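Jodex Bench Sim, seven months in: my review

Posted 2021-07-30

I bought the Jodex simulator back in December, on a whim and a discount, and I've been promising a proper write-up ever since. So here we go! Short version for the impatient: I like it a lot, the docs drive me up the wall, and I'd buy it again.

A bit of background first. I teach small arms to pick up small things. It's a hobby that got out of hand. The learning side is plain old copying: you drive the arm yourself, the computer records what you did along with what the camera saw, and when you have a big enough pile of those recordings you train a model on them and cross your fingers. The training part is easy these days. Getting the pile is what eats your evenings, and my old setup (a real arm clamped to a real desk, me resetting the block by hand after every try) was eating all of mine.

Install took me 2 evenings. The first one was entirely my fault, I had an old graphics driver and didn't read the warning. The second was Jodex's fault, because the licence tool wants a folder it doesn't create. Make it yourself and everything starts fine. Grrr.

Once you're in, it's lovely. You get a slab, an arm, and a parts drawer full of simple shapes, and you drive with a gamepad, a keyboard or one of those 3D mice. I tried all of them. The keyboard is hopeless for anything with a curve in it, my recordings came out looking like a staircase. The gamepad is fine. I ended up with the Zerkico puck, which costs more than I want to admit here, and my demos got so much smoother that I threw out everything I'd made before it and started over.

The recorder is the best thing in the whole package. One button starts an episode, one button keeps it, one button bins it, and the blocks get shuffled to a new spot before the next go. No menus! I got into a rhythm where I'd put on a podcast and just drive. As of this morning I have 3,421 kept episodes, all with a grayish block as the target and a bright orange shape standing close by to make life harder. 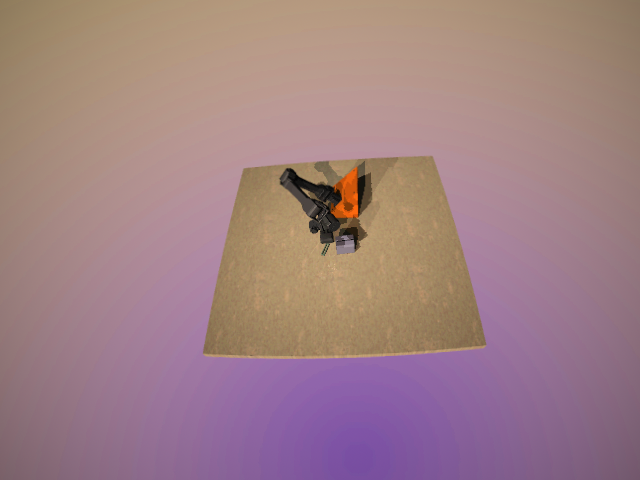
Do you need a fast computer to collect with it?

A mid-range gaming laptop is plenty for recording, as long as you turn the soft shadows down one notch. Training is another matter, and I do that overnight on my desktop.

Speaking of shadows, leave them on. I switched them off for a while to get a better frame rate, and the model I trained on that batch was terrible on anything with a shadow in it. I should have known better. The lighting randomizer is decent too, though the default range is timid and I pushed every slider a lot further.

Now the grumbles. The contact physics is a little slippery out of the box. Blocks squirt out of the gripper when you squeeze, and you learn to drive in a weird, gentle way to make up for it, and then your model learns the weird gentle way as well. Raise the friction before you record anything you plan to keep. The setting is buried under "surface" and not under "gripper", where any sane person would look.

Export is the other one. Jodex saves in its own format and the converter drops the gripper channel if you've renamed it. No warning, no error, you just get an arm that never closes its fingers. I lost a weekend to that. I now run everything through Bitley, a little free converter, and then open 23 episodes at random and watch them before I train. Boring, but I've caught bad files that way more than once.

I did try the Mösli simulator for comparison. It's prettier, and the arms feel heavier in a good way, but resetting takes 21 seconds on my machine. Do that a few hundred times in a row and tell me how pretty it is. For somebody making a video, sure. For piling up examples, I'll stay where I am.

Would I recommend it? If you collect alone and in the evenings like me, yes, go for it. If you need several people recording into the same project, wait a bit - the shared folders are still marked beta and mine refused to sync twice.

Four stars out of five. I'll bump it up if they ever fix that converter.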